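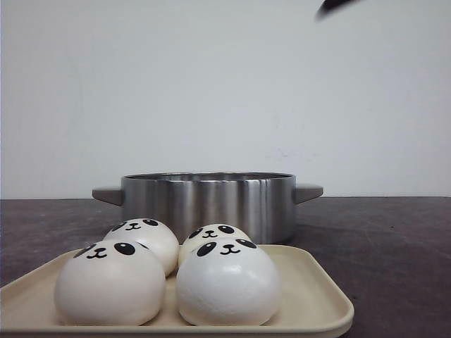

Bun makers and kitchen helpers wanted at Tastwood

Posted 2019-08-21

Tastwood is a small steamed bun kitchen, and we're growing! We make plain buns, filled buns and a whole family of animal buns, with the panda leading the pack by a mile. Parents order them for birthdays, offices order them for Friday meetings, and one very loyal customer orders them for herself and eats them on the bus home. We love making them and we'd like a few more people to make them with.

We're hiring for two jobs right now. Please read both before you write to us, as plenty of people could do either one.

Job 1: Bun maker (three openings, part time)

You'll mix and knead dough, portion it, shape it, steam it and finish it. Most of the shift is spent standing at a table with two or three other people, hands in flour, talking about whatever is going on that week. Shifts are 5 hours, and you can take three or four of them a week. Mornings start at 6, which is early, we know, but you'll be done before lunch and the kitchen is lovely at that time of day.

What you'd be doing:
Weighing flour, water, yeast and sugar from our recipe sheets
Kneading by machine first and then by hand
Rolling rounds that hold their shape and sit flat on the bottom
Making fillings (red bean, custard, black sesame, and pork on the days we do pork)
Watching the steamers and keeping the timing sheet up to date
Setting out finished buns on trays for the packing table
Washing up as you go, sweeping, wiping down

You don't need to have made buns before. Two of our best shapers came to us from a flower shop and a tire shop. It does help a lot if you've worked with some kind of dough, at home counts, and if you like doing the same small thing many times and getting a little better at it. A panda has to look like a panda. Eyes too close together and you've got a raccoon with worries. Korkor Dankwa, our lead shaper, will sit with you for your first week and show you how she does it, and she's patient about raccoons.

Job 2: Packing and orders helper (one opening, part time, could grow to full time)

You'll be the person who makes sure the right buns get into the right box and leave with the right driver. On a normal day we send out 16 boxes before noon, more before holidays. You'll print the order slips, check each box against its slip, label anything with nuts, sesame, egg or dairy, and answer the phone when it rings. Some customers call with questions about reheating, and you'll soon have the answers by heart.

For this job we'd like someone who:
Reads and writes English comfortably
Is careful with allergy labels, every single time
Is friendly on the phone
Can lift a full crate (we'll show you how, and there's a cart)
Can work Saturdays at least twice a month

A second language is very welcome. Between us we speak Twi, Tagalog, Spanish and a bit of Cantonese.

Pay and the rest

Both jobs start at $16 an hour, and we go over pay with you again after your first 100 hours. You're paid every other week. Training is paid, including the food safety class if you don't have a current card. Aprons and hats are ours to provide and ours to wash. Please bring your own closed, non-slip shoes.

You get a meal on every shift, and it isn't always buns. Marites Umali cooks for the crew on Thursdays and people have been known to swap shifts for it. You can take home what doesn't sell, and there's a staff price on everything else.

Schedules go up two weeks ahead. We try hard to stick to them. If you have classes, kids or another job, tell us the hours that don't work and we'll plan with those in mind from the start.

Where we are

The kitchen is in the Issahaku building, on the ground floor, in through the side door by the bike racks. There's free parking behind the building after 5 p.m. and on weekends, and street parking at other times. The bus stop is a short walk away. There are no steps to get in. Our tables are a fixed height, but we have stools for most of the shaping work and would be glad to talk through what would suit you.

Flour gets everywhere, so please think about it if you have asthma or a wheat allergy. We handle wheat, sesame, milk, eggs and soy every day and can't keep any corner of the room free of them. The kitchen is warm in summer. We run fans and take breaks when it's hot.

How to apply

Write to Ayuba Appiah, who runs the kitchen, using the contact form on this site. Choose "Jobs" in the menu so it lands in the right inbox. You can attach a resume if you have one. If you don't, just tell us:

Your name and the best way to reach you
Which job you're interested in, or both
The days and hours you could work
Any kitchen work you've done, paid or at home
A dish you like to make and how you make it

We read that last one with real interest, so don't rush it! It can be a grilled cheese. You're also welcome to drop off a note at the kitchen on weekday afternoons. Mornings are hectic and whoever comes to the door will probably be holding a steamer lid.

We'll answer everyone. If it looks like a good match, we'll invite you to a paid two-hour tryout. Bun maker tryouts are hands on: you'll knead, shape a few plain rounds and have a go at an animal of your choice. For the packing job you'll work through some practice orders with Kwadwo Akolgo, who has been doing it on his own since April and is very much looking forward to having company.

Questions we've been asked before

Do I have to be good at drawing?
No. A steady hand is nice to have, and it comes with practice. We have pattern sheets for all the faces.

I'm vegetarian. Is that a problem?
Not at all. Pork days are on the schedule, and we can put you on dough and sweet fillings.

Can I apply if I'm under 18?
You need to be at least 16 for the packing job and 18 for the bun maker job.

Can I bring my own ideas for new buns?
Please do. We try out new shapes and flavors on the last Monday of the month. The hedgehog came out of one of those afternoons, and there's a walrus we're still working on.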